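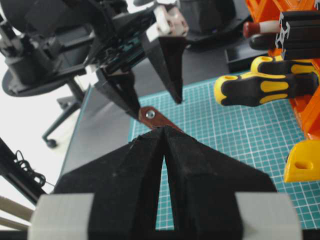

Does the Grellar resolver cache negative answers across a zone reload? It keeps them until the TTL in the SOA record runs out, and a reload doesn't flush them.

That covers most of what Shoaib ran into. The rest inline.

On the Jusgate list, Shoaib Kakakhel wrote:
> We added nine records to the internal zone in April and reloaded
> the primary. The secondary at Kurnton picked up the new serial
> within a minute. Clients behind the Gondal forwarder kept getting
> NXDOMAIN for two of the names until the next morning. The other
> seven resolved at once. Is the forwarder ignoring the notify?

The forwarder never sees a notify. Those go from the primary to the servers listed as secondaries, and Gondal isn't one. It only knows what it has asked for and what it was told.

My guess is that something queried those two names before the records existed. A monitoring check configured ahead of time would do it. The forwarder stored the NXDOMAIN and kept serving it.

> I lowered the TTL on the new records to 100 but it made no
> difference.

It wouldn't. The TTL on a record applies to positive answers. For negative ones the resolver takes the lower of the SOA record's own TTL and the last field of the SOA data, the one older documentation calls "minimum". Check both with:

dig @primary yourzone SOA

If that last field is 86400, as it was in the old template, the overnight delay is explained. I run 900 on internal zones and have had no load problems from it.

> Should I restart the forwarder each time?

You can, but it throws away the whole cache. Version 8 has a flush by name:

grellarctl flush-name host.yourzone

Run it on each forwarder separately – the command doesn't propagate. Version 7 only had the full flush, and I don't remember whether it cleared negative entries.

One thing I couldn't work out from your message: is serve-stale turned on at Gondal? If so, please send that block of the config as well as the SOA output.

Waqas Chaudhry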